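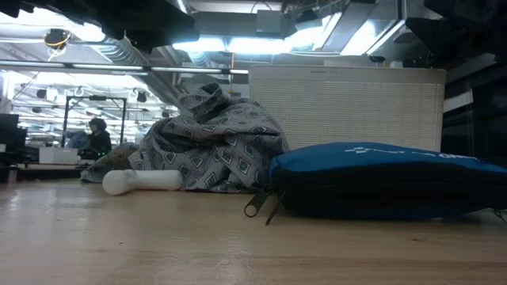

Okay, first aid kit thread, because Davina Kerr asked how we pack for Rukura and my answer got too long for one reply. We're eight people in two cars this July and last year the bandages were in the car that went to the lake. So this year there's one kit and it has one home. It's the blue and black zip pouch, the one with the white lettering along the top, and it goes in last so it comes out first.

1/ Empty the pouch completely. Yes, all of it, even the little pocket. I found a receipt from Rarketti in mine and a cough drop of unknown age.

2/ Check the dates. Antiseptic wipes dry out, and burn gel does expire, who knew (Davina knew).

3/ Get a bin that's bigger than you think. A white plastic one with rounded corners and a handle slot is perfect, you can grab it with one hand while holding a flashlight in the other. Start with it totally empty!
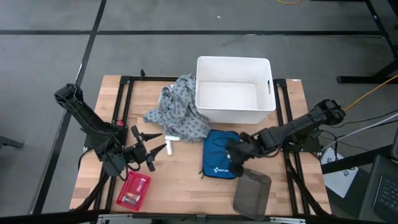 4/ Cloth goes in first. Mine's a gray patterned one that never gets folded, it just gets scrunched into the bottom and everything sits on it and stops rattling. Doubles as a picnic cloth or a sling if somebody gets dramatic on the trail.

5/ Heavy stuff next, pouch on top, zipper facing up. Trevor packs his zipper side down and then shakes it at people.

6/ Write what's in the kit on a card and tape it inside the lid if your bin has one. If not, the card goes in the pouch.

7/ Tell everybody which car it's in!! I texted the group twice and Trevor still asked.

Someone wanted to know what I spent. $640 for the whole trip so far, and most of that is the cabin at Toscombe on the way up. The kit refill was tiny next to that.

Still need tweezers. If you have a pair you love, send me the link, mine couldn't pick up a pencil.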